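Preguntas frecuentes -- Casas Terau

Última actualización: January 8, 2023

Reunimos en esta página las preguntas que nos llegan con más frecuencia antes de una reserva. Si su duda no aparece, escríbanos con el formulario de contacto y le respondemos en el mismo día, normalmente por la tarde.

¿Cuántas casas tienen y dónde están?

Son 3 casas en la misma ladera, encima del pueblo de Bumano: Casa Lawal, Casa Vimier y la Casa Pequeña. Cada una tiene su entrada y su jardín. Entre Lawal y Vimier hay un camino de piedra con una puerta, que abrimos cuando un mismo grupo alquila las dos.

¿Para cuántas personas es cada casa?

Casa Lawal es para ocho personas, Casa Vimier para seis y la Casa Pequeña para dos. Podemos poner una cuna en cualquiera de ellas sin coste, pero no añadimos camas supletorias en la Casa Pequeña, porque el dormitorio no lo permite.

¿A qué distancia está la playa?

La playa de Bumano está a 1,000 metros de la recepción. La bajada a pie es cómoda y tiene sombra en la primera parte. La subida, con calor, es otra cosa, y muchos huéspedes prefieren el minibús, que sale de la plaza cada media hora hasta la puesta del sol.

¿Cuál es el horario de entrada y de salida?

La entrada es a partir de las cuatro de la tarde y la salida antes de las once de la mañana. Recibimos huéspedes hasta las 22 horas. Si su vuelo llega más tarde, avísenos con tiempo y le mandamos el código de la caja de llaves.

¿Puedo dejar las maletas antes de la entrada?

Sí, en la recepción. El cuarto se cierra con llave, pero le pedimos que lleve consigo los documentos y los objetos de valor.

¿Las sábanas y las toallas están incluidas?

Están incluidas las sábanas, dos toallas por persona y una toalla grande para la piscina. En las estancias de una semana o más cambiamos todo una vez, a mitad de la estancia. Las toallas de baño no se llevan a la playa -- para esto están las de piscina.
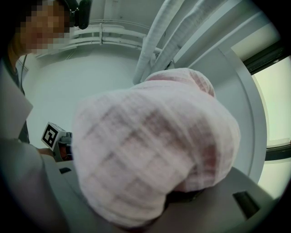

El servicio de limpieza pasa cada dos días en Lawal y Vimier, entre las diez y la una. En la Casa Pequeña pasa solamente si usted lo pide. Quien no desea ninguna visita durante la estancia puede decirlo a la llegada y lo anotamos.

¿Cuánto cuesta una semana?

El precio depende de la temporada. Como referencia, una semana en Casa Lawal en April cuesta 2,910 euros, con limpieza final y electricidad incluidas. No cobramos nada aparte por el aire acondicionado. La tarifa de verano se consulta en el calendario de reservas.

¿Piden una fianza?

Sí, se bloquea en su tarjeta el día de la llegada y se libera después de la revisión de la casa. El banco puede tardar unos días en mostrarlo, y en ese plazo nosotros no podemos intervenir.

¿La piscina es privada?

Lawal y Vimier tienen piscina propia. Los huéspedes de la Casa Pequeña usan la piscina del jardín común, que está abierta de ocho a ocho. Las piscinas no son climatizadas. No hay socorrista, y los niños deben estar siempre acompañados de un adulto.

¿Se admiten animales?

Un perro por casa, con aviso previo y un pequeño suplemento de limpieza. En la Casa Pequeña no se admiten animales. Tampoco pueden entrar en la zona de las piscinas.

¿Hay aparcamiento?

Hay plazas cubiertas al lado de Casa Lawal y un espacio abierto más abajo, junto al muro. La calle es estrecha en la última curva; con una furgoneta grande es mejor llegar por el lado de la iglesia.

¿Qué pasa si tengo que cancelar?

Hasta treinta días antes de la llegada devolvemos el importe completo. Después de esta fecha retenemos la mitad, salvo que la casa se vuelva a alquilar para las mismas noches. Los cambios de fecha dentro del mismo año son gratuitos una vez, si hay disponibilidad.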